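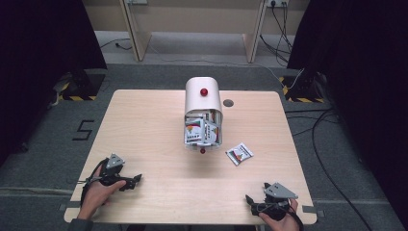

3.2 Disposição do dispensador e reposição das saquetas

O segundo conjunto de observações incidiu sobre a distribuição de saquetas individuais a partir de dispensadores de mesa. A opção por este formato decorreu do levantamento preliminar descrito na secção 3.1, no qual os responsáveis pelas copas de Mullonitz e de Grastemcombe referiram com frequência a dispersão de saquetas soltas pelas superfícies de trabalho como causa de desperdício e de contagens de inventário pouco fiáveis.

O dispensador considerado é uma caixa branca, vertical e de pequena dimensão, com o topo arredondado e dois puxadores vermelhos na face dianteira, um na parte curva superior e outro junto à base (Figura 4). A frente aberta deixa à vista a pilha de saquetas, impressas a vermelho, amarelo e verde sobre fundo branco. Na disposição ilustrada, o dispensador ocupa o meio de um tampo de madeira clara e uma saqueta do mesmo modelo encontra-se pousada à sua direita, ligeiramente oblíqua. A esta situação chamamos, no restante texto, «unidade exterior»: uma saqueta que está sobre a mesa e fora da pilha, independentemente do motivo.

A posição central foi adotada em todas as mesas do estudo. Guerra e Poulain, em relatório interno anterior, tinham colocado os dispensadores encostados a um dos bordos, o que favorecia os utilizadores desse lado e dificultava a comparação entre mesas. Admite-se que o centro do tampo não seja a localização mais cómoda numa copa em uso corrente, onde a mesa serve também para refeições – o ponto é retomado na secção 5. Nos tampos com abertura circular, como o da Figura 4, que fica logo à direita do topo do dispensador, foi dada atenção à eventual queda de unidades exteriores.

O período de observação foi de 30 dias, durante os quais foram distribuídas 4000 saquetas por 8 mesas. A reposição seguiu um procedimento único. As unidades exteriores eram recolhidas em primeiro lugar e examinadas; as que apresentassem dobras profundas ou rasgões no invólucro eram retiradas de circulação e registadas como perda, e as restantes regressavam à pilha. Só depois se acrescentavam saquetas novas, até ao limite de 20 por dispensador. As saquetas eram introduzidas deitadas, com a face impressa voltada para cima. Pilhas com orientações misturadas mostraram, nos ensaios prévios, maior tendência para inclinar, e a saída da saqueta inferior arrastava por vezes a seguinte.

O registo foi feito em folha própria, uma por mesa, com indicação da hora da visita, do número de unidades exteriores e das perdas. Shufen Cheng e Hervé Bodin preencheram as folhas de modo independente durante a primeira semana; as divergências concentraram-se na classificação das dobras, pelo que o critério foi reformulado e as folhas dessa semana revistas em conjunto.

Duas limitações devem ser assinaladas. O modelo de dispensador foi o mesmo em todas as mesas, e os resultados não são diretamente transponíveis para recipientes fechados ou de abertura superior. Por outro lado, o registo de uma unidade exterior não distingue a saqueta retirada e abandonada daquela que caiu durante a reposição. Os valores apresentados na secção 4 agregam ambos os casos.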